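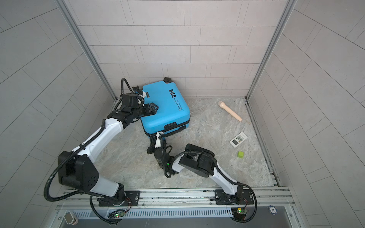 Blue suitcase, hard shell, with a small black wheel.

11/2/21

In July I started to plan a trip home, and now I have a ticket at last. It is only paper for the moment, and I still check the email every evening to see if the airline changed something. But I have begun to pack in my head, and I want to write down how I do it, because my way has changed a lot since I moved to Stesthorpe.

When I came here the first time I carried everything. Winter coat, two pots, a dictionary, my grandmother's tablecloth. I thought that in a new country I could not buy a spoon. The bag was so heavy that the woman at the counter asked me to open it on the floor, in front of the whole queue, and I had to take out the dictionary and hold it in my arms until Plasberg.

Now the problem goes the other direction. I live here, so I travel home with presents, and I come back with food. My mother does not believe that there is flour in other countries. Last time she gave me dried mushrooms, plum jam in four jars, and a cake which she baked at five in the morning so it would be fresh. You cannot say no to a cake like this. I carried it on my knees in the train from Trình, 316 kilometres, and my neighbour in the next seat looked at it the whole way. In the end I gave him a slice.

So my rule today is simple. I go with the suitcase half empty. Clothes for five days, then I wash. One pair of shoes on my feet and one in the bag. The presents must be flat – tea towels, calendars, chocolate if the weather is not too hot. Everything else is space for jars. 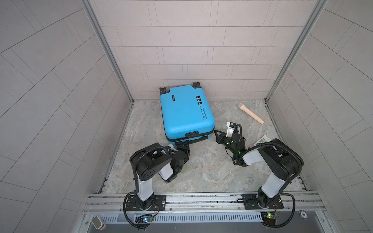 The lid says "Have a nice trip".

I roll the jars in socks and then in a sweater, and I put them in the middle, never near the side. I have lost only one jar in all these years, and it was honey, so you can imagine my favourite sweater.

The other thing I learned is about the day itself. I used to take the last possible bus to save the price of a night. Now I go one day before and sleep at a small guest house called Stemirent, near the airport. The room was 332 the last time, on the side of the car park, very quiet. In the morning I had coffee and a roll, and I was not running. For me this is worth more than a new coat.

I still don't know what to bring my father. He says he needs nothing – he says this every year, and then he is happy with a good torch.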